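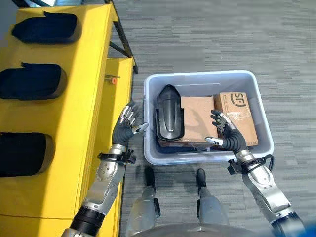

Masanobu Kaneko wrote to me that a place for everything is a fine idea until you have to share the place with other people. He had read my last column on tidy workrooms and thought I let the planners off too easily. On that point I agree with him.

Most storage is set up once, by one person, on a quiet day. After that it belongs to everyone who uses the room, and they were never asked. The labels make sense to whoever wrote them. At Kemeys, where I worked for 17 years, we had a supply room with 598 labeled spots. New people spent their first weeks asking where the tape was. It was under "adhesives, general."

The usual answer is more labels. I think the answer is fewer spots. A shelf that holds one kind of thing, at a height people can reach, needs very little explaining. An open bin by the door will get used. A lidded box on the top shelf will not, and whatever goes into it will be bought again by the fall.

Madalena Macedo disagrees with me on this. She ran the stockroom at Triltau and says that open bins turn into junk drawers. Some do. I would still take a junk drawer people can dig through over a system that only works while its author is in the building.

My suggestion is modest. Before buying anything, leave the room alone for a week and see where people put things down. Those spots are your storage plan. Put a bin or a hook there and stop. If you still need a printed guide after 3 months, take something out of the room before you add another page to the guide.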